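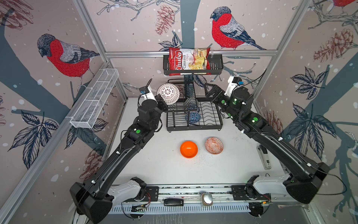

Roltmont two-arm kitchen cell: a review after 12 shifts

Rating: 2 out of 5

Roltmont sells this as a dish station for small cafes and very patient households. You get two arms, a bench and a subscription to the Prirnska software, which is where the chores are supposed to come from. I ran it through February at the Dundier test kitchen with Rimantas Uibo, who has washed dishes for a living and was not impressed by the brochure.

Start with the rack. A plate standing upright in a wire slot is an easy job for a person and a hard one for a two-finger gripper. Plates went in fine if they were already facing the right way. Bowls were worse. A deep bowl gives the fingers a rim to pinch, but a small one sitting next to a bigger one had the arms stopping and starting over until Rimantas reached for the pause button.

Crumbs on the work surface stay there. There is no wipe routine in the version I had — the menu lists one as "coming."

Speed: Prirnska's own log put one bowl, table to rack, at 300 seconds on a bad run. Good runs were much quicker, and I never learned to predict which I'd get.

The older Awasthi single arm costs $2000 less and fails at the same things. If you need clean dishes by closing time, hire somebody. I'd look at this again when the wipe routine ships.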